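Saturday, December 9, 2023
By Koen Goossens

We use cookies to remember your reading preferences. Accept | Manage

A sorting task with three boxes is a poor place to save money on teaching. At Lutonport the argument is over hand guidance versus remote control, and I side with the hand. Cloth lies over half the items, and an operator at a screen tends to pull too hard.

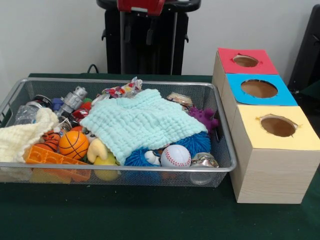
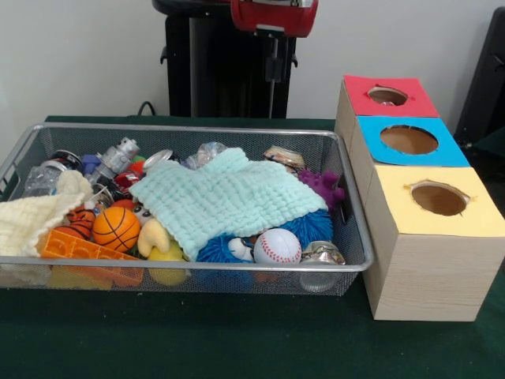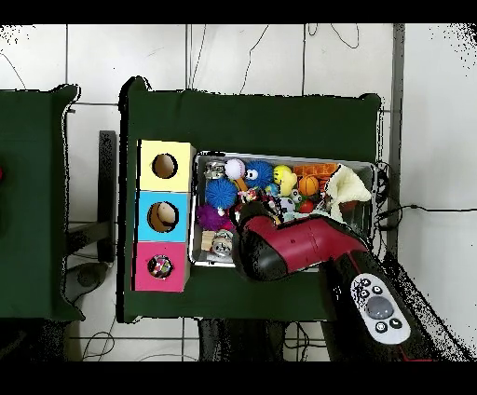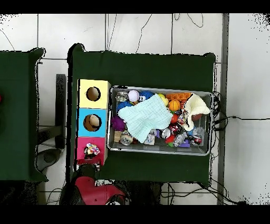

Mixed items in a mesh basket or metal tray, with the three boxes alongside.

Fereshteh Taheri prefers remote control for its cleaner joint data. I would take 49 careful demonstrations over 427 tidy ones.

2 comments | 49 shares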